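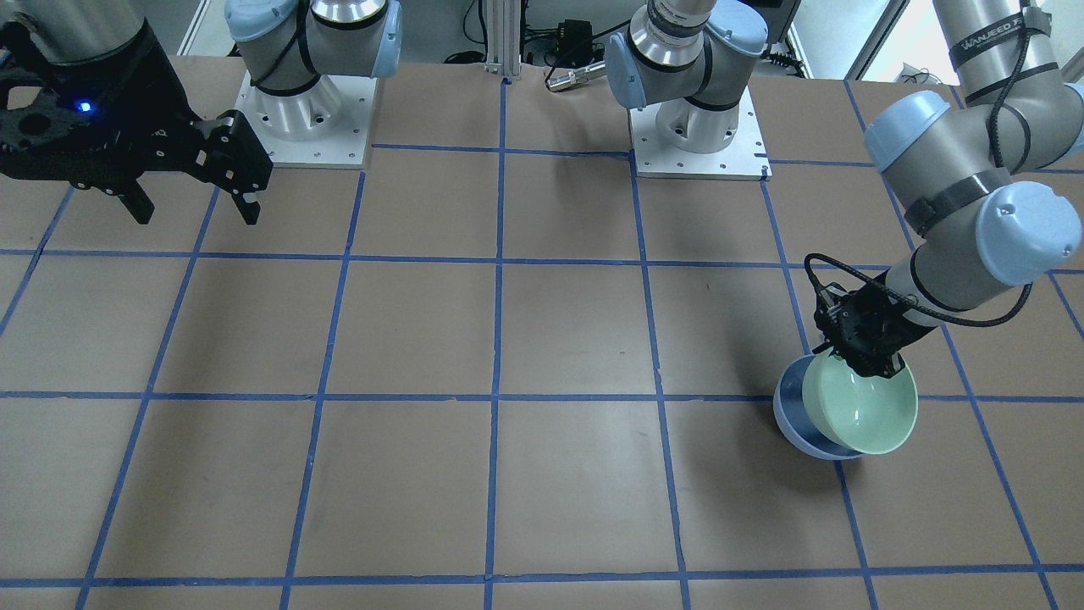
Minute book, page 53

Tableware Group, monthly meeting
Fri 9 May
Minutes taken by the Clatthorpe office

Last updated: May, with corrections from Wodthorpe

Present: members from Clatthorpe, Stiltham and Wodthorpe. Karabulut sent apologies and a written note, which was read under item 4.

1. Minutes of the last meeting
Agreed with one change. The order number for the replacement bowls should read 3103. The wrong number had been copied onto the shelf labels as well, and Clatthorpe will print new ones.

2. The table
The group looked at the sorting table. The brown paper cover and the blue tape squares were approved for another season. Stiltham felt the squares were a good size for a cereal bowl but tight for a serving bowl. Clatthorpe said serving bowls could go where the tape crosses, so long as they were checked one at a time.

There was some talk about replacing the paper with a vinyl sheet. Wodthorpe had priced one. Members preferred paper, as grit shows up on it and it can be thrown out at the end of a season. A bowl set down on grit will scratch at the foot, and two of the returns last month had marks of that kind. The paper stays.

3. Colors and stacking
Green and blue bowls may be kept on the same shelf. They are not to be stacked higher than three. Wodthorpe reported that taller stacks had been found in the side cupboard and had been taken down. White bowls go on their own shelf, as they pick up color marks from the others.

Bowls are to be lifted by the rim and set down on the foot. Sliding one bowl out from under another is to stop. Clatthorpe will put this on a card near the table.

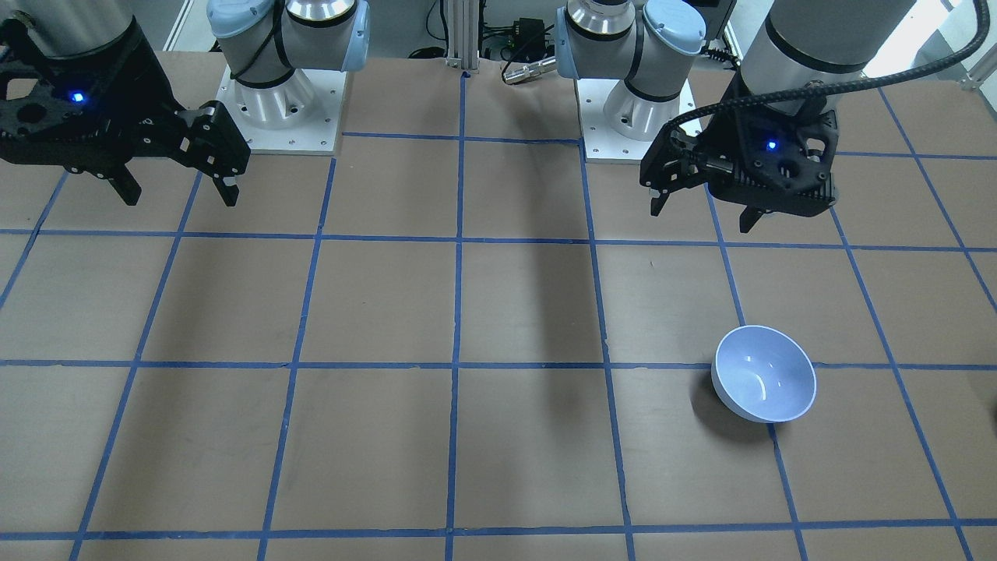
What should be done with a white bowl that has no match in the set?
Put it on the spare shelf with a paper slip inside giving the date it was checked. It can be used to fill a gap later, and it should not be sent out in a mixed set unless the customer has asked for one.

Wodthorpe asked that the slips be kept in a tray by the door. Agreed.

4. Note from Karabulut
The note said that the new glaze for the pale blue bowls is ready and that the color is closer to lavender than the old one. Karabulut would like to know if the old and new blues may be sold together. Members were split. Stiltham thought most people would not mind in a kitchen with open shelves. Clatthorpe thought they would mind a good deal if they had paid for a set of six. It was left that old stock will be sold first, on its own, and the question will come back next time.

The note also asked for money for felt pads to go between stacked bowls. The packing budget stands at $2000 and nothing has been spent from it so far. Approved, cost to be reported.

5. Checking the glaze
Members went over the way bowls are checked. Each bowl is tipped toward the light and the inside wall is looked at first, then the rim, then the foot. Pinholes on the inside mean the bowl is a second. Pinholes on the foot do not matter.

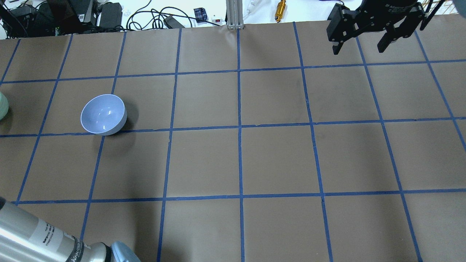

Stiltham replied that tipping is fine for the inside wall but does little for the rim, and that a fingertip run once around it will find a chip sooner than any lamp. Clatthorpe agreed to add this to the card. Thin cotton gloves should come off for that part of the check.

6. Other business
The key to the side cupboard is missing. Wodthorpe will look for it and get another cut if needed.

Next meeting at Stiltham, day to be set.

Related items
Shelf labels: how to read them
Seconds and how they are priced
Notes on the old blue glaze
Packing a mixed set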